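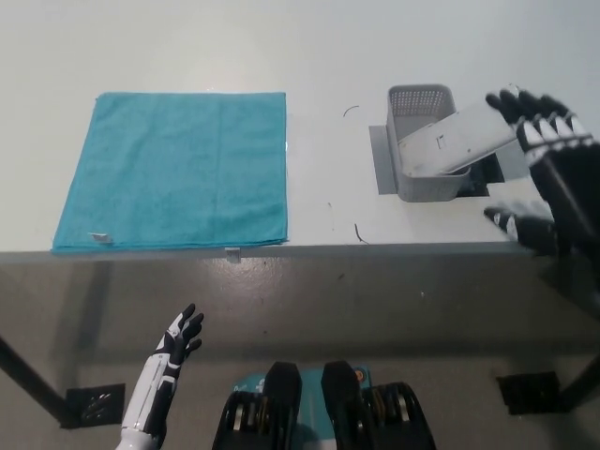 *Slide 1: towel, basket, Urevel's right hand on the white panel*

Leave this one up while people find seats. Don't start talking until the door's closed (I always start too early).

Okay, so hi! I'm going to spend my slot on the Urevel, the two-armed robot that Keven sells as a kit, and on whether a small laundry or a guesthouse should put money into one. I've had it in the shop since March and I have opinions.

Quick look at the slide before I move on. Towel's folded flat on the left, basket's on its gray pad, and the right hand has the panel by its raised end, fingers over the top and thumb underneath. I want you looking at that thumb! Pinching a thin, stiff sheet at an angle is a different job from grabbing a fistful of terry cloth, and it's the part of the sales pitch I was most suspicious about.

**What you get**

- the robot, plus 2 spare fingertip sets
- the Wunivbridge software, first year included
- a setup visit from Bednárik, who do the installs and the service calls

You bring your own table. Get a plain white one if you can. Mine picks up every loose thread, you can spot a few dark bits on the slide, and I kind of like that because I can see when it needs a wipe.

**How I tested it**

(slow down here, I rushed it in rehearsal)

I wrote down 400 tries at one towel job: pick up, fold, square it on the table. 246 of those I'd have put on a shelf without touching. The rest needed me to fix a corner or start over. Pause. Let them do the math. Somebody will groan.

Care labels were my biggest headache. Look at the towel, there's a tag lying on the corner and another little one hanging over the front of the table. A person tucks those under without thinking. I had to teach it as its own step in Wunivbridge, and that ate a whole evening and most of a pizza.

**Stuff I liked**

Teaching a new motion is easy, really easy, you move the arms and it remembers. Bednárik pick up the phone. And it's quiet enough that I can take calls next to it.

**Stuff I didn't**

The manual is thin. The fingertips wear faster than I'd hoped, so buy extras with the order. And I'd like a second year of software in the price, Keven, if you're in the room (wave).

**Would I buy it again?**

For one towel size, all day, yes. For mixed sheets and bathrobes, I'd wait for the next version. Bednárik will do a 2-week trial if you ask, so ask!

Questions. Repeat each one into the mic.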